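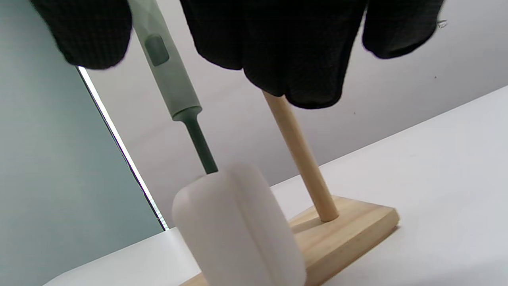
Attachment 1: black knit glove, tool with the pale green handle

Zavmont Owners Support
Subject: Dinette seat covers, wrong colour on two panels, and base will not lock as bed
Status: Closed
Opened by: Kadri Rätsep
Trailer: Oltora, rear dinette, interior refit package

Kadri Rätsep, 09/10/2025
Hello. I have two matters with the new interior and I put them in one ticket, I hope this is allowed.
First, the seat covers. I ordered the fabric Marchand in the colour Oat for the whole dinette. The two back panels on the door side are more grey than the rest. In the evening with the lamps on I cannot see it, but in daylight it is very clear. The curtains are from the same order and they match the seats, not the back panels.
Second, the table. When I lower it to make the bed, the left side stops 10 mm too high and the latch does not catch. The old table went down without force.

Halldóra Skov, Support
Hi Kadri, one ticket is fine. Could you please look under the zipper of one grey panel and one good panel? There is a white label with a roll number. For the table, please tell us if the leg is the original or the Laliser leg from the package.

Kadri Rätsep
The good panel says roll 82. The grey panel says roll 30. The leg is Laliser. I have also tried the following:
- took the leg out and put it back, no change
- cleaned the wall rail with a dry cloth, no change
- lowered the table without cushions, no change
- exchanged the left and right brackets, now the right side stops too high

Halldóra Skov, Support
Thank you, the last test is very useful. The fault moves with the bracket, so the rail and the leg are good. I have passed this to Calum in the parts room.

Calum MacAulay, Parts
The bracket you describe is the long version, for the wider trailer. Both should be the short one. I am sending a pair, plus new screws. Please do not use the old screws again, they are too long for the short bracket and can come through the wall panel. Covers: roll 30 is a different dye lot. We will sew two new back panels from roll 82, there is enough left. Keep the grey ones until the new ones arrive.

Kadri Rätsep
The brackets came today. The table goes down level and the latch catches on both sides. One question: the package says the fabric is tested to 3,000 rubs. Is this for the seats also, or only for the backs?

Halldóra Skov, Support
It is the same fabric, so the figure is for both. The panels leave our workshop in the first week of December.

Kadri Rätsep
Panels received and fitted. The colour is the same in daylight. The zipper on one is a little stiff but it closes. You can close the ticket, thank you to Calum also.

Ticket closed by Halldóra Skov. Return label for the grey panels sent by email.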